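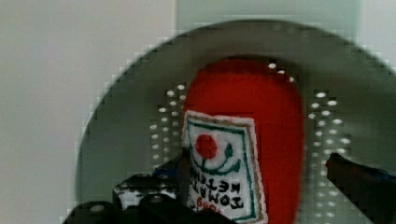
I've been rewriting our house rules for the manipulation bench at Dallik, and I'm now on my third go at the page about grasping soft things. The old page said "grip centrally, confirm contact, lift". Fine for a mug, pretty useless for anything that squashes. Take the plush ketchup bottle: the finger on the left is right up against the label while the one on the right still has a gap to close, and our old wording had no name for that moment at all! Is it contact? Half contact? Lorcan Tully and I argued over it for most of a lunch break, and the new rule reads: contact is logged per finger, never per gripper. I'm a bit proud of that one.

The second new rule is about labels. If the object has a printed or stitched face, you write down which way it was facing at the start of the run. Sounds fussy, I know, but last November we had 30 runs where the notes said "front" and three people meant three different things by it. We threw the lot out. I still get a twinge when I open that folder.

Now, layout, my favourite topic (you can skip ahead if you're only here for the gripper stuff).

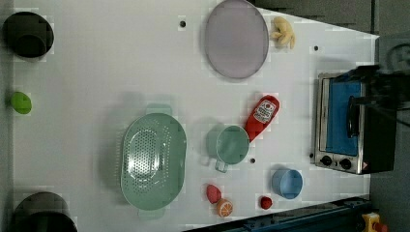

Our layout rule used to come straight out of the Kustolden handbook, and it wanted every object on a marked spot, evenly spaced, labels up. Lovely and tidy, and the policies we trained on it fell over the minute someone bumped a cup. So we've gone the other way and written down how to be messy properly. A good layout now has at least one thing lying on its side, like the ketchup bottle with its cap end right by the green mug, and at least one pair of similar objects in different places, which is why I'm so fond of the two strawberries. Colours that nearly match are encouraged too. A mint colander and a sage mug on the same table will find you a lazy colour threshold faster than any review meeting.

What the rule doesn't let you be casual about is everything off the tabletop. The emergency stop has to be within reach of whoever is running the session, with a clear path to it, and you test it before the first run of the day. Test it by pressing it, please -- looking at it doesn't count. Same with appliances. Anything with a door gets its door position noted, open or shut, before the arm is enabled.

Egan asked whether all of this needs to be a rule, or whether some of it could just be "good practice". Fair question. My test is whether I'd throw away a run over it. Facing direction, yes. Door position, yes. Nearly matching colours, no, so that one has gone in the advice column along with spare batteries and not leaving your coffee on the bench.

Draft 2 of the page is 1243 words, which Lorcan reckons is a thousand too many. He's welcome to take the red pen to it, but he's not touching the per-finger bit. Next up is the section on naming files, and I've been putting that off since we moved everything over to Clutard.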